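Visita técnica al centro coreográfico Hultwood: suelos, salas y transmisión de repertorio

La jornada de puertas abiertas para profesionales comenzó a las diez de la mañana en el vestíbulo del edificio antiguo. Hultwood ocupa dos naves unidas por un pasillo acristalado. La compañía residente, Duda, utiliza la nave norte para ensayos y creación; la nave sur se reserva a residencias externas y a formación. La visita siguió ese orden.

El estudio principal de la nave norte tiene suelo flotante de doble rastrel cruzado sobre tacos elásticos, con tarima de haya y linóleo de danza gris mate. Adaeze Adeyemi, responsable de ensayos de Duda, explicó que el linóleo se retira al final de cada periodo de creación y que el trabajo de suelo de la compañía se ensaya en parte directamente sobre la madera. El calzado se decide por pieza. La temperatura de trabajo se fija en 21 grados y la calefacción es radiante de techo, sin corriente de aire a la altura de los bailarines.

Asistimos a una clase de mañana completa. Consta de tres bloques: movilización en el suelo, desplazamientos con cambios de apoyo y una secuencia larga que se repite por ambos lados. No hay espejo durante los dos primeros; las cortinas se abren solo para el último. Las correcciones se dan en marcha, sin detener al músico. En el segundo bloque se insistió en el retardo de la cabeza respecto a la pelvis en los giros fuera de eje, con una pauta de respiración marcada en la espiración.

La segunda parte de la mañana se dedicó a Pruvisero, el sistema de anotación que el centro emplea para reponer obras de su repertorio. Combina una partitura de trayectorias en planta, un registro de cuentas musicales y comentarios de los intérpretes originales. La partitura más extensa que se nos mostró, la de la pieza Drulitz, tiene 173 páginas y corresponde a una obra de 37 minutos. Adeyemi señaló que la lectura exige formación previa y que un repetidor sin experiencia en el sistema tarda varias semanas en manejarla con soltura. 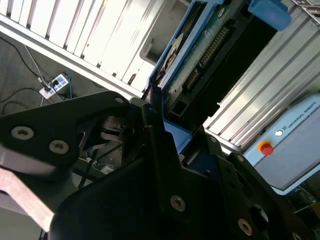
¿Puede reponerse una obra únicamente a partir de la partitura?

El centro no lo recomienda: la partitura fija espacio y tiempo, mientras que la calidad del movimiento se transmite en el estudio con al menos un intérprete del reparto original.

Por la tarde, Beverley Ellwood presentó el programa de residencias. Cada residencia dura tres semanas e incluye sala, alojamiento y una sesión técnica con iluminación básica. No se exige estreno ni muestra pública. La convocatoria se abre en enero y pide un texto breve, un vídeo sin montaje y un plan de uso de la sala por días. Ellwood precisó que las solicitudes de dúos y solos compiten por separado de las de grupo, por razones de ocupación.

La nave sur es menos satisfactoria. El suelo es correcto, con el mismo sistema de rastreles, pero la altura libre bajo las vigas limita los portés altos en el tercio del fondo y la reverberación dificulta el trabajo con texto. Está prevista la instalación de paneles absorbentes, sin fecha comunicada. Los vestuarios son comunes a las dos naves y quedan lejos de esta segunda sala.

Quedó sin ver el almacén de vestuario, cerrado por inventario. Las visitas para compañías se solicitan por escrito a la oficina de residencias, indicando número de asistentes y si se desea observar la clase de mañana.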